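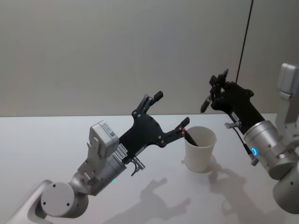
CONLEY, February: Promeseo will begin selling a plain white paper cup for desks, counters and sign-in tables next month. The company is calling it the Mokari cup. It is made to hold pens, pencils and other small desk items, and it goes in the paper recycling when it wears out.

The Mokari cup has the same shape as an ordinary drinking cup, with a wide rim and a narrower base. The wall is heavier than that of a cup meant for coffee, and the base has a second disk of paper glued inside it. There is no lining and no printing. Because there is no lining, the cup is not suitable for drinks, and each sleeve carries a label that says so.

Promeseo has made paper trays and drawer dividers at its Conley plant for 20 years. The idea for a pen cup came from customers who run front desks and waiting rooms. Many of them told the sales office that they already used drinking cups for pens and replaced them every few days when the rims went soft or the cups fell over.

"We kept hearing the same two complaints," said Shiuli Dissanayake, product manager at Promeseo. "The cup tips when you drop one heavy pen in it, and the rim gives out. So we put more weight at the bottom and a tighter roll at the top. Those are the main changes. It still looks like a paper cup, and customers told us they wanted it that way."

A single pen leaning against the rim is harder on a light cup than a full handful, since all the weight sits to one side. The company used that case as its main test during development. Cups were also checked with scissors, markers and a six-inch ruler. Scissors with long blades still tip the cup if they are the only thing in it, and Promeseo recommends putting them in with other items.

The first version of the cup was tried last fall at 9 sites, including two dental offices, a public library branch and the enrollment desk at a community college. Staff were asked to use the cups as they normally would and to send back any that failed. Most of the returned cups had been left in standing water on a counter. Promeseo changed the glue at the base seam after the trial, but the cup should still be kept dry.

"I would not put it next to a sink," said Urs Zwahlen, who runs the converting line at the Conley plant. "On a desk or a table it will be fine. If the bottom gets damp, take the pens out and let it dry upside down before you use it again."

Zwahlen said the heavier base disk needed a slower setting on the line. The plant is running the cup on one shift for now and will add a second in the summer if orders call for it.

The cup comes in one size and one color. Dissanayake said the company looked at a printed version and at a tan one, and may offer them later. Several trial sites asked for plain white so they could write on the cup themselves, for example "working pens" and "pens to throw out." Pencil and ballpoint both mark the surface well. Felt-tip markers can spread slightly near the seam.

Cups are packed in sleeves and shipped in cartons of 532. Smaller orders can be made by the sleeve through the Promeseo sales office. Customers who already buy Erdős drawer trays from the company can add cups to a standing order without a separate delivery charge. Prices will be listed in the spring catalog.

Used cups can go in with mixed paper wherever paper cups without a lining are accepted. Any labels or tape should be peeled off first.

Samples are available now to schools, libraries and offices. Each sample pack holds 2 cups and a card with care instructions. Requests should include a mailing address and the name of the person who orders supplies.

**About Promeseo**

Promeseo makes paper trays, dividers and desk goods for offices, schools and clinics. Its plant and sales office are in Conley.

**Contact**

Shiuli Dissanayake, Product Manager
Promeseo, Conley
Sample requests are answered by the sales office between 9 a.m. and 4 p.m.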